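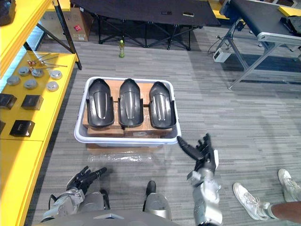

Packing tape trial, second look

October 17, 2019

Picked this up again after the Rodbridge delivery, where the side flaps had lifted on more boxes than I was happy with. The supplier's line is that the tape is fine and our storeroom is too damp. Maybe. I have heard the damp storeroom blamed for paint, labels and a jammed door, and so far only the door has been proved.

What we have: the Arrieta clear tape (current), the Tivis clear tape (proposed, dearer), and the end of a roll of brown paper tape with no name on it that has been in the drawer since before the move to Skestness. The Tivis leaflet says it "bonds instantly to recycled board". It doesn't say which board, or how hard anyone pressed.

Method, such as it is. 20 strips of each clear tape on offcuts from the same batch of single-wall board, cut with the grain running the long way. Only enough paper tape left for 4, so treat those as a curiosity. Each strip rubbed down with the edge of a steel rule, two passes. Half left on the bench, half in the storeroom on the bottom shelf. Pulled back by hand at a right angle, and scored by whether the board fibres tore or the tape came away clean. Yes, by hand. The spring balance sticks at the low end and I trust it less than my wrist.

Results so far:

Arrieta, bench: fibres tore on all but 2.
Arrieta, storeroom: much the same. If damp were the trouble I'd expect to see it in this lot, and I don't.
Tivis, bench: tore every time.
Tivis, storeroom: tore every time, though a couple of strips had started to curl at the corners.
Paper tape: tore the board badly. Also tore itself.

So Tivis is a shade better on this showing. I am not convinced it is worth the money. The difference is two strips, and I was getting tired by the time I did the Arrieta ones, so the rubbing down may have been lazy. Should have mixed up the order.

Something else to look at before anyone signs for a pallet of the new stuff. The boxes that lifted were all closed with a short tail, barely past the edge. Redid a handful of empties with a tail of 70 mm and left them under weight overnight. No lifting on any, with the old tape.

To do: repeat with the order shuffled. Ask Tivis what board they tested on. Check whether the dispenser at the packing bench has been reset to cut short, as the stop screw looks newer than the rest of it. Leave the storeroom strips where they are until the end of October, please, and don't stack anything on them.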